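5.2 Drink containers and other things kept on the table

The household survey asked people to list what was on their main eating table at the time they filled in the form. Homes in the Nerkanine area returned 588 usable forms, with 2962 items between them. We sorted the items with the Drenitz list, which splits table goods into ware for eating, ware for drinking, storage and decoration. The list was written for cupboards and needed some changes before it worked for tables. Flowers had no code at all, and bottles were placed under storage whether people drank from them or not.

We dealt with flowers first. Cut flowers in a vase were given one decoration code, and the vase was not listed on its own unless it was empty. Bottles were harder. A bottle was coded as drinking ware when the respondent wrote that drinks were poured or taken from it at the table, and as storage in all other cases. Forms that gave only the word "bottle" went to a second reader. There were 51 of these. Plates were coded by shape and colour where the form gave them, with serving plates and eating plates kept together, as few respondents made the distinction.

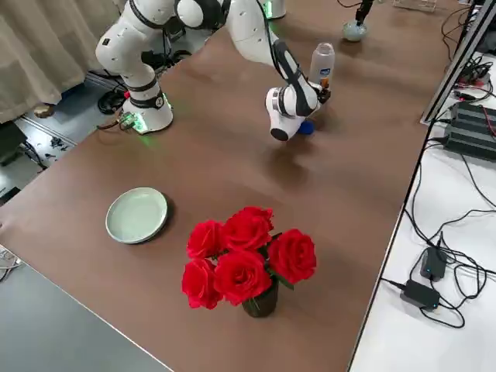
Figure 4. Pale green plate, red roses in a dark vase, and a clear plastic bottle with a white cap.

The four codes in the final list do not say where on the table an item was placed. Several respondents drew this on the back of the form without being asked. In those drawings the flowers are usually in the middle and the bottles toward one end, near the kitchen side. We did not code the drawings, but they were useful when a form was hard to read. Entries written in two hands were kept as a single form, and where the two writers used different names for the same item we took the first.

5.3 Lids, labels and see-through walls 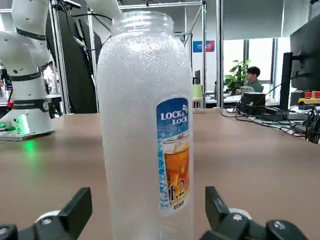
Elango D'Souza, Lavanya Kartha and Nizar Ghanem

Plastic bottles turned up in the survey under many names, and respondents rarely agreed on what counted as clear. Some used the word for anything that let light through. We kept "clear" for walls that show what is behind them and "frosted" for walls with a textured, milky look. A frosted bottle can still show faint shapes through its side, so the test is the surface and its colour is left out. Capacity was recorded only where it was printed on the item, as with the 1.2 L on a label, and was never worked out from height. Printed pictures were also left out of the coding. A glass of iced tea on a label says little about what a family keeps in the bottle.

Lids were recorded as on, off or missing. "Off" meant the lid was somewhere on the same table and "missing" meant the respondent could not find it. Where a form did not mention a lid, the field was left blank. Harish Bhat checked the blank fields in February and changed a small number after phoning the households. 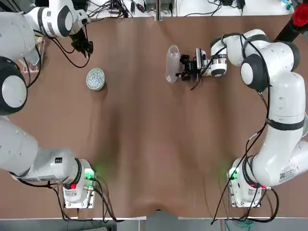
Small storage tins caused the most disagreement between the two readers. On the Oletti form they fell under "other", and people used that line for sweets, sugar, buttons, tablets and pet food alike. We decided to code the container and leave the contents as free text. Under this rule a short round tin with a clear top, filled with small white pellets, is entered as "tin, round, see-through top", and the pellets go in the notes as "small, white" with no guess at what they are. A clear plastic cup lying on its side is still a cup, and its position is not recorded. Tablecloths were handled in the same way: a brown cloth is entered as a brown cloth, wrinkled or smooth.

Ravindran Ramasamy and Nizar Ghanem then read a set of forms separately, using the changed list. Their remaining differences were mostly about jars, which the Abdelaziz study treats as drinking ware and we treat as storage. We kept our own rule for the counts in Section 6 and give the jar entries in full in the appendix.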